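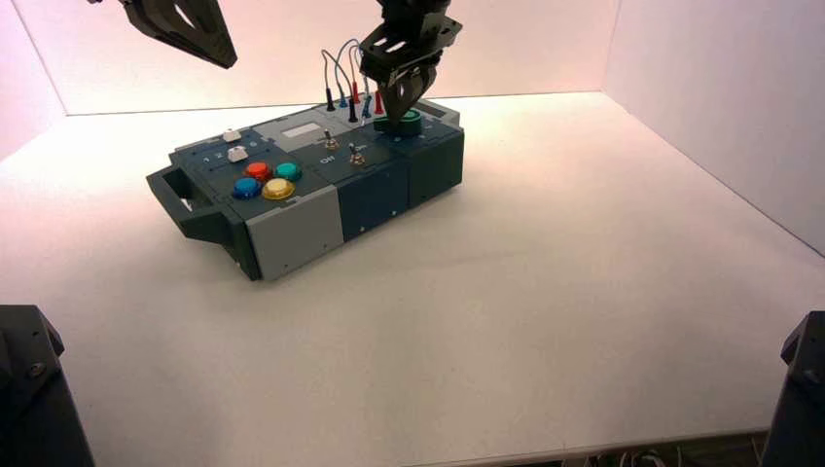
21 July 2022
Cask bitter, fining and conditioning trial, second round

Carried over from the last entry: the Clondbridge bitter is dropping bright in the cellar but throwing a haze after two days on the hand pump. First round pointed at the finings rate. I don't trust it, as the casks were not all filled from the same tank and one had a weeping keystone. This round uses a single tank, one fill, and the same stillage for everything.

Setup

Six casks, all firkins, all racked from tank three. Two with the Tamuno isinglass at our usual rate, two at half rate, two with none. Numbered in chalk on the head and again on a tag wired to the shive end, after the chalk washed off last time. Priming sugar identical in all six. Dry hops left out to keep leaf matter from confusing the haze readings. The production beer does get dry hops, so whatever we find has to be repeated with them in.

Cellar set to the house temperature and left alone. The chiller cycles wider than the dial claims. I put one logger on the floor and one at cask height, and they disagree by nearly a degree for most of the night. Floor is the colder. Cask height is the number I am using from here on. Earlier entries used the floor logger and should be read with that in mind.

Secondary in the cask: 84 hours undisturbed before venting. Soft pegs in all six within a few minutes of each other. Casks one and four were lively and spat through the peg. Cask six was very quiet. Swapped to hard pegs once the fobbing slowed, which for cask six was almost at once.

Samples

Drawn from the tap, first half pint discarded, sample bottle rinsed once with beer and then filled. Filled sample bottle from cask one weighed 1,111 g on the bench scale, gross. Writing it down as the check weight for the other five. Five came in light and I refilled it.

Degassed by pouring between two jugs until it stopped foaming. Held each at room temperature for 60 minutes before the haze reading. The cold haze reading gets done separately tomorrow from the fridge set.

Results, warm haze, by eye against the standards card first and then by meter:

Cask 1, full rate: bright
Cask 2, full rate: bright
Cask 3, half rate: bright
Cask 4, half rate: slight haze, clears at the top of the glass
Cask 5, none: hazy
Cask 6, none: hazy, less than five

Meter and eye agree on the order for all but three and four, which the meter puts level. Meter cell had a film on it when I took it out. Cleaned it, re-read four, got a lower number. Did not re-read three before the sample was tipped. Treat that pair as a tie.

So half rate is doing most of the work. If three holds up on the pump for the same period as one, there is no case for the full rate in this beer.

Yeast count

Counted from casks one, three and five only. The Rustton strain is supposed to be a strong flocculator and in the tank it is. In cask it seems slower to drop than the old one. Five had a lot in suspension, as expected. One and three were both low and I would not separate them on one slide each. No bacteria seen on any of the three. Plates poured anyway, in the incubator, top shelf, left side. Please don't move them.

Hand pump and lines

Line to the trial pump was cleaned the night before the casks were tapped. Line cleaner left in for the time on the label, flushed with water until the strips read neutral. Python jacket is torn near the wall and the line runs warm there. Taped for now. A warm section of line would give a false result in the direction of more fob, possibly more haze from yeast growth in the dead leg, so it needs a proper repair before round three.

Pulled the cylinder and looked at the seals. The lower one is nicked. Spare kit from Somska has the wrong bore for this engine — theirs fit the newer pumps upstairs. Ordered the right ones. The nicked seal lets a little air by on the upstroke, visible as fine bubbles in the swan neck. Haze on the pump and haze in the cellar may be two separate faults, and I would like the seal out of the way before blaming the finings again.
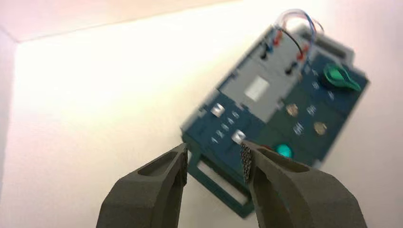

Cask tap handling came up again while I was changing over five and six. The smooth sleeve on the tap body gives no purchase with wet gloves, and twice now I have knocked the cask with the mallet at a bad angle trying to hold it straight. Every knock lifts sediment and costs a day. I want a textured sleeve. Straight knurling packs with yeast and is slow to scrub. The pattern to copy is the pad on the inner face of the right-hand gripper finger: a honeycomb-like grid of small cells, gray and black, following a curved part, with the grip on the inner side only. Ours would want shallow cells with a radius at the bottom so a brush reaches all of it, and a food-safe material that takes line cleaner without going tacky. Will sketch one at tap-body diameter and print a trial piece in two cell sizes.

Tilt

Stillage tilted once, at the point where each cask was a third down, by the rear wedge. Two people used different wedges last round, which explains some of the scatter. One wedge marked with red paint now and kept on the hook by the door. Tilt slowly during a pull, not between pulls. Cask two was done between pulls and the next sample was visibly worse for several glasses before it recovered. I have struck that reading out of the table but left it legible.

Taste

Brief, and not blind. One and two slightly thin. Three is the best of the set. Five and six fuller, with a bready edge that some would call a fault and some would ask for. A trace of sulfur on six, gone after ten minutes in the glass. The sulfur was noted in March on the same tank, when the copper was out for repair.

Costs

Purchasing asked for finings use per 1,000 casks at each rate. I have given them the dosing volumes and left the pricing to them. They should not change the standing order until round three is in.

To do

Cold haze on the fridge set, same order, clean cell between every reading.
Second slide each for one and three.
Replace the lower seal, then repeat the pump samples from three.
Fix the python jacket at the wall.
Third logger at the back of the stillage, cask height.
Ask Rustton for the current cask settling data on the strain. The sheet in the folder is for tank only.
Return the Somska seal kit, box is under the bench, one bag opened.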